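Section 5. Setting Up the Dish Drying Area

5.1 Purpose

This section applies to the shared kitchens at Plirdale residence and covers placement of the drying rack, loading of plates and bowls, and return of dry items to the cupboard. Residents should read it before first use of the kitchen. Instructions for the sink, the drain and the hot water supply are given in Section 4.

5.2 Before You Begin

Clear the counter beside the sink and wipe it with a damp cloth. Have the following within reach:

One drying rack
Two clean dish towels
One soft sponge (no scouring pads)
Dish soap, diluted as stated on the bottle

Note: Each kitchen is issued its own tableware. Items should not be carried between floors. Requests for replacement pieces are made to Shiyu Feng at the Rosel desk.

5.3 Placing the Rack

1. Set the rack on the counter with all of its feet on the flat surface. No foot may rest on the sink edge.

2. Check that each foot has its rubber cap. A bare metal leg will scratch the countertop and may slide.

3. Press down lightly on each corner. If the rack rocks, move it a short distance and test again. Do not place folded paper or cardboard under a leg.

4. Leave a clear stretch of counter next to the rack. It is used for sorting pieces before they are loaded or put away.

Caution: Do not set the rack on or near the cooktop. The rubber caps soften with heat and will mark the surface.

5.4 Sorting

Sort tableware on the counter by shape before loading. Flat plates are kept apart from bowls, and patterned pieces are handled one at a time. A bowl laid on its side should be placed well back from the front edge of the counter, where it cannot roll off.

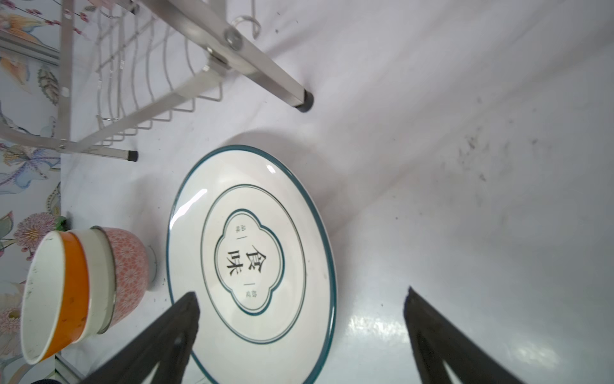
Reading time for this section: 5 minutes

The white plate with the dark teal rim and the characters 食味 at its center belongs to the flat group and is loaded in the wire plate slots. The orange-banded bowl, the plain white bowl and the pink bowl with the white floral pattern are loaded after the plates.

5.5 Loading the Rack

1. Begin with the largest plate. Hold it by the rim with both hands and lower it into a slot at one end of the row.

2. Face all plates in the same direction. Leave one empty slot between plates that have a deep well.

3. Place bowls upside down and at a slight tilt so that water does not collect in the foot ring.

4. Do not nest bowls while they are wet. Nested bowls hold water between them and may stick together.

5. Lay chopsticks and spoons on a folded towel. They are not to be pushed between the wires of the rack.

Note: Small dark specks near the lip of a bowl may be food residue, part of the glaze or wear. Rub gently with the soft sponge. If a speck does not come off and the surface feels smooth, the bowl may remain in use.

Caution: Any piece with a chip or crack must be taken out of use at once. Wrap it in newspaper, label the package and hand it in at the desk. Broken ceramic is not accepted in the kitchen trash.

5.6 Drying and Putting Away

1. Allow the pieces to air dry. A full rack left after the evening meal should be emptied before 9:00 a.m.

2. Wipe any remaining drops from the foot rings with a clean towel.

3. Stack plates by size, largest at the bottom. A stack may hold no more than eight plates.

4. Place bowls on the middle shelf, with no more than four in a stack.

5. Wipe the counter under and behind the rack, including the strip along the wall.

5.7 Monthly Care of the Rack

Remove all tableware and wash the rack with warm soapy water. Dry the joints of the frame with a towel. Inspect the rubber caps for splits and report a missing cap to Margus Pētersons, extension 111. Do not use bleach or steel wool on the metal.

Racks are next due for replacement in May. Residents will be told in writing which kitchens are affected and where the old racks are to be left for collection.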